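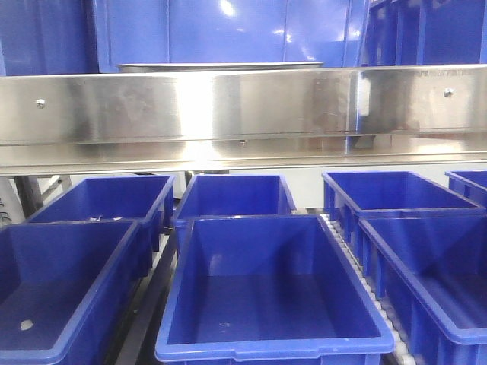

Photo: Gorkedness workshop, bin line

Gorkedness Newsletter, 10 October 2018

The picking robot gets a home (sort of)

If you've been wondering what's been eating the back half of the workshop, it's me, and it's the bins! I've been building a little pick-and-place setup since April, and the part I expected to finish in one evening (putting the blue bins on rollers) ended up taking longer than all the wiring. I'm still not over it.

The idea is pretty simple. Bins roll in under the steel shelf, the arm reaches in, grabs whatever it's been told to grab, and puts it in another bin. I'd drawn it all up on the back of a parts list and it looked great. Then I set the bins on the rollers, gave one a push, and it turned sideways and wedged itself against its neighbor. So the lanes got adjusted, and adjusted again, and now a bin goes where I push it most of the time. Good enough for this month.

The shelf is stainless and I love it, but wow does it throw light around. It also collects every fingerprint in the building, mine mostly. My picking software (I've named it Anum, long story) hunts for edges, and any bright streak on metal looks like a perfectly good edge to it. Last week it spent two minutes trying to pick up a reflection. I let it go on way longer than I should have, just to see if it would give up. It didn't.

The fingers are the second set. The first ones, which I called Yu, were too thin and bent when they bumped the side of a bin. The new pair is called Justar and it's a lot beefier, and so far all it has done is scuff a little. I keep a log of every grab attempt, and as of this week it's at 732. Over 24 of those were me forgetting to turn the air on, which I've left in the log as a lesson to myself. 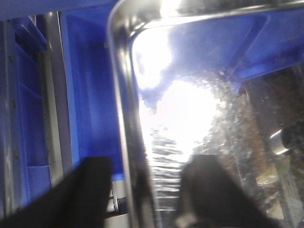

Justar with the fingers spread, and plenty of glare off the metal rim and the clear container.

Clear containers are the next headache. The camera down by the gripper gets a big white bloom where the light hits, and whatever's behind it just goes missing. I've tried moving the lamp, which only moved the bloom, and I'm about to try a sheet of baking parchment taped over the lamp. If anyone has a proper diffuser sitting in a drawer, I'd love to borrow it for a couple of weeks.

Two small favors while the build is out. Please don't stack anything on the rollers, even for a second, and if you need the floor space, leave me a note on the whiteboard and I'll shuffle things over. Come by and watch it run if you're in, I'm usually there after supper. Bring something odd-shaped for it to pick up!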